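# Did anyone really sort baby clothes before 30 weeks?

**kivimama** -- 9:40 pm

Okay so I'm 22 weeks with our second and the nesting has hit me like a truck. My sister handed over everything her boys outgrew and I spent all evening washing it. How early did you all start? Husband thinks I'm nuts. 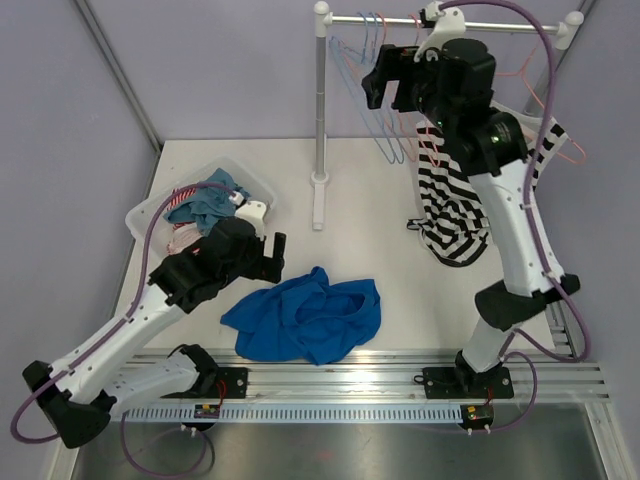 *laundry bin, blue cloth, clothes rack with something stripey on it*

**Grornitside_Jo**

Not nuts! I had the newborn stuff folded by 20 weeks with my first. Then he came out at 11 pounds and wore exactly none of it, so maybe leave the tags on anything new.

**nithin_menon**

Dad here. I'd wait. We washed it all in October, stuck it in the closet, and by the time she arrived it smelled like closet and we washed it all again. Your husband has a point.

**kivimama**

Ugh, don't tell him that. But I'm so tired by the third trimester -- last time I could barely bend over to reach the dryer. I'd rather do it twice than do it huge.

**twicebaked**

Same!! Also do NOT buy the special baby detergent. I paid way too much for it with my oldest and then used our regular unscented one for the next two and their skin was fine.

**Grornitside_Jo**

Gotta disagree there, my middle one broke out in a rash from regular stuff. Ask your doctor if you have eczema in the family (we do, lucky us).

**twicebaked**

Fair enough, mine have skin like little rhinos.

**nithin_menon**

What I'd do with the energy now is freezer meals. We made 4 trays of baked ziti and I still think about them. Clothes can wait, dinner can't.

**kivimama**

Ziti makes me gag right now lol. Everything with cheese does. But noted for when I'm human again! Has anybody used the Kukeo drawer dividers? I keep losing socks and they're so tiny.

**Grornitside_Jo**

I have them, they're okay. The short ones slide around -- I put a bit of that grippy shelf liner under mine. For socks I just use a mesh bag, in the wash and in the drawer both.

**kivimama**

Mesh bag, got it. Going to bed, baby is kicking my bladder. Will report back on the sock situation.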